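Mein Winter mit dem elektrischen Schulflugzeug

16. Dezember 2021

Seit einiger Zeit wollte ich etwas über das Fliegen mit Batterie schreiben, und immer kam etwas dazwischen. Jetzt ist der Platz in Zirholm wegen Nebel geschlossen und ich sitze zu Hause mit Tee, also habe ich keine Ausrede mehr.
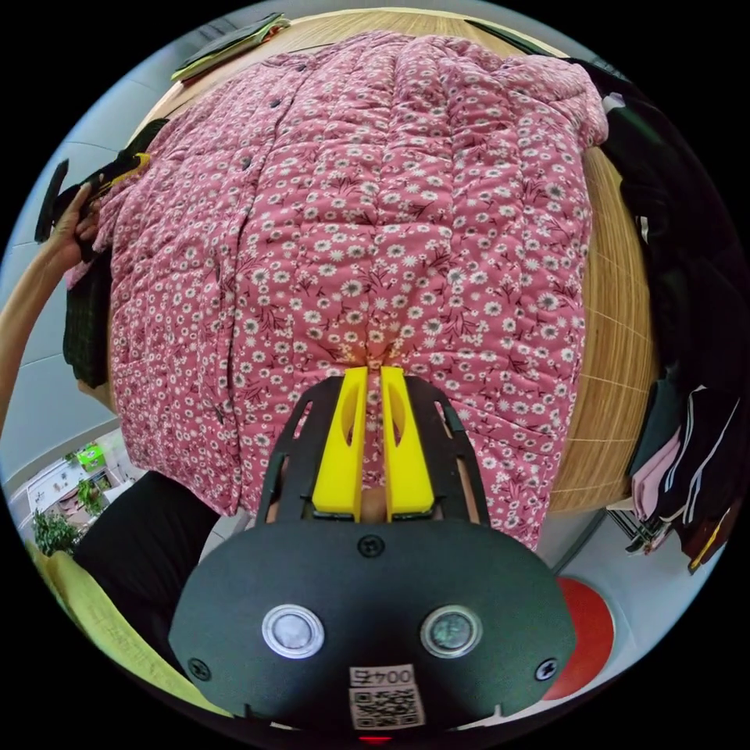
Für diejenigen, die neu auf diesem Blog sind: Ich lerne fliegen, in einem kleinen Verein, und ich schreibe auf Deutsch, obwohl es nicht meine Muttersprache ist. Die Prüfung für den Sprechfunk habe ich trotzdem auf Deutsch gemacht. Wer hier einen Fehler findet, darf ihn gerne in den Kommentaren korrigieren, ich lerne davon.

Unser Verein hat im Frühling beschlossen, ein elektrisches Flugzeug für die Ausbildung zu mieten. Es ist eine Jollen, ein Zweisitzer mit festem Fahrwerk und Propeller vorne, wie man es kennt. Der Motor kommt von Drerketora, und die Batterien sind in zwei Blöcken eingebaut, einer vor den Füßen und einer hinter den Sitzen. Von außen würde man kaum merken, dass etwas anders ist. Man merkt es erst, wenn man nach dem Auspuff sucht.

Ich hatte bis dahin nur auf unserer alten Maschine mit Kolbenmotor gelernt, und ich war skeptisch. Ein bisschen Angst hatte ich auch, das gebe ich zu. Bei Benzin weiß ich, wie ich nachsehe: Ich öffne den Tankdeckel, stecke den Messstab hinein und sehe die Menge mit meinen Augen. Bei der Batterie sehe ich eine Zahl auf einem Bildschirm und muss ihr glauben. Das war für mich am Anfang das Schwierigste, viel schwieriger als das Fliegen selbst.

Vor dem Start

Die Vorflugkontrolle ist kürzer geworden, aber sie ist nicht kurz. Kein Öl messen, kein Kraftstoff auf Wasser prüfen, kein Vergaser. Dafür gibt es das Kühlwasser für die Batterien, die Stecker, die Klappe vom Ladeanschluss und eine lange Liste von Meldungen auf dem Bildschirm, die alle grün sein sollen. Einmal war eine davon gelb, und wir haben fast den ganzen Vormittag verloren. Am Ende war es ein Sensor für die Temperatur, der zu spät aufgewacht ist. Aus- und wieder einschalten hat geholfen. Mir gefällt es nicht, wenn bei einem Flugzeug das gleiche hilft wie bei meinem Drucker, aber so war es.

Das Anlassen gibt es eigentlich nicht. Man legt die Schalter in der richtigen Reihenfolge um, schiebt den Hebel ein wenig nach vorne, und der Propeller dreht. Zieht man ihn zurück, steht er. Auf dem Rollweg ist es so still, dass ich die Reifen auf den Platten höre und den Wind an der Haube. Hier muss man sehr aufpassen! Wenn der Propeller steht, kann die Maschine trotzdem aktiv sein, und wer von außen kommt, hört nichts. In unserem Verein gilt deshalb die Regel, dass niemand zum Flugzeug geht, bevor der Pilot den Hauptschalter aus hat und beide Hände zeigt.

Der Start selbst ist schön. Die Kraft ist sofort da, und sie bleibt gleich. Bei der alten Maschine spüre ich, wie sie sich im Sommer quält, wenn die Luft heiß ist. Die Jollen hebt nach ungefähr 200 Metern ab, wenn wir zu zweit sind und die Bahn trocken ist. Beim Steigen muss man dann auf die Leistung achten, denn volle Kraft darf man nur kurze Zeit nehmen, danach wird zurückgenommen. Ich vergesse das manchmal und bekomme eine freundliche, aber deutliche Erinnerung von rechts.

Die Zeit in der Luft

Jetzt kommt der Teil, über den alle reden. Wie lange kann man fliegen? Die ehrliche Antwort lautet: nicht lange. Mein bisher längster Flug hat 44 Minuten gedauert, und dabei war die Reserve noch vollständig da, wie sie vorgeschrieben ist. Das waren Platzrunden, eine nach der anderen, mit Durchstarten. Für diese Übung ist die Maschine wie gemacht. Im Gegenanflug nimmt man die Leistung zurück und braucht fast nichts, im Gleitflug gar nichts.

Für Überlandflug ist sie nicht gemacht. Ich habe einmal auf der Karte gemessen, ob ich damit nach Radu komme, wo es einen kleinen Platz mit einem sehr guten Café gibt. Hin würde es gehen. Zurück nur, wenn man in Radu laden kann, und in Radu kann man nicht laden. Es gibt dort eine Steckdose in der Halle, aber mit der müsste ich im Café übernachten. Also fahre ich mit dem Zug nach Radu, wenn ich Kuchen möchte.

Man lernt mit der Batterie anders zu denken. Früher habe ich beim Benzin gedacht, es ist genug im Tank, und dann nicht mehr daran gedacht. Jetzt schaue ich bei jeder Runde auf die Anzeige, und nach jeder Landung sage ich laut, wie viel Prozent ich habe. Das wurde so von mir verlangt und am Anfang war es mir peinlich. Inzwischen mache ich es auch auf der alten Maschine, mit Litern statt Prozent.

Kälte

Über die Kälte hatte ich viel gelesen, und vieles davon war für Autos. Im Dezember wollte ich es selbst wissen. Die Batterie mag es nicht, wenn sie kalt ist, sie gibt dann weniger her und lässt sich auch schlechter laden. Unsere Halle in Zirholm ist nicht geheizt. Deshalb bleibt das Flugzeug am Kabel, und das System hält die Blöcke auf Temperatur. Das kostet Strom, und über diesen Strom wird im Verein viel gesprochen, vielleicht mehr als über das Fliegen.

Die Kabine ist ein anderes Thema. Beim Kolbenmotor bekommt man die Wärme vom Auspuff geschenkt. Beim Elektromotor muss jede Wärme aus der Batterie kommen, und die Minuten, die man heizt, fliegt man nicht. Wir heizen also nicht. Die Scheibe hat ein kleines Gebläse gegen das Beschlagen, das reicht gerade. Ich ziehe zwei Paar Socken an und dünne Handschuhe, mit denen ich die Schalter noch fühle. Mit den dicken habe ich einmal zwei Schalter gleichzeitig erwischt, zum Glück am Boden.

Nach dem Flug wird wieder geladen, und das dauert. Bei mildem Wetter war es in 53 Minuten erledigt, in der Kälte deutlich länger. Für einen Flugschüler ist diese Pause nicht schlecht. Man setzt sich hin, bespricht den Flug und schreibt die Fehler auf, solange sie noch frisch sind. Für den Verein ist die Pause ein Problem, weil an einem schönen Tag alle fliegen wollen. Der Plan an der Tür sieht aus wie ein Fahrplan, und wenn der Erste sich verspätet, verspäten sich alle.

Das Geld

Ich werde oft gefragt, ob es billiger ist. Die Minute in der Jollen kostet mich weniger als in der alten Maschine. Der Strom ist günstig gegen das Flugbenzin, und die Wartung am Motor ist einfach. Aber die Batterien haben ein Leben, das gezählt wird, und danach müssen sie getauscht werden. Dafür wird bei jedem Flug etwas zurückgelegt. Ob diese Rechnung stimmt, wissen wir erst in ein paar Jahren. Die Leute, die sich mit Zahlen besser auskennen als ich, sind sich darüber nicht einig.

Was sicher besser geworden ist, ist das Verhältnis zu den Nachbarn. Das Dorf liegt nah an der Bahn, und die Platzrunde führt an den letzten Häusern vorbei. Früher gab es im Sommer regelmäßig Beschwerden wegen der Schulflüge. Im letzten Sommer hat mich beim Bäcker jemand gefragt, ob wir jetzt weniger fliegen. Wir sind mehr geflogen als im Jahr davor.

Was mir fehlt

Etwas sentimental muss ich noch werden. Mir fehlt manchmal das Geräusch. Beim Kolbenmotor höre ich, ob es dem Motor gut geht, und ich höre auch meine Geschwindigkeit ein bisschen, wenn ich die Nase senke. Im Elektroflugzeug höre ich vor allem die Luft und den Propeller. Mein Ohr musste neu lernen. In den ersten Stunden war ich im Endanflug immer zu schnell, da mir dieses Zeichen gefehlt hat. Jetzt schaue ich öfter auf den Fahrtmesser, wie es sowieso richtig ist.

Auch die Landung ist anders. Wenn man den Hebel ganz zurückzieht, bremst der Propeller stärker, als ich es gewohnt war, und die Maschine sinkt schneller. Mit einem kleinen bisschen Leistung wird es weich. Bei meinem ersten Versuch war es nicht weich, und wir haben danach das Fahrwerk besonders gründlich angeschaut. Es war alles in Ordnung, außer meinem Stolz.

Im neuen Jahr möchte ich die Navigationsflüge machen, und dafür muss ich zurück auf die alte Maschine. Ein wenig freue ich mich auf den Lärm. Vorher will ich noch mindestens zweimal mit der Jollen in die Luft, falls der Nebel weggeht. Heute sieht es nicht so aus, die Wetterkamera von Zirholm zeigt seit dem Morgen nur Grau, und für morgen ist die Vorhersage fast gleich.

Wenn jemand von euch auch elektrisch fliegt, schreibt mir bitte, wie ihr das im Winter mit dem Vorwärmen macht. Besonders interessiert mich, ob ihr das Flugzeug die ganze Nacht am Kabel lasst oder erst am Morgen ansteckt. Bei uns gibt es dazu zwei Meinungen und bis jetzt keine Messung.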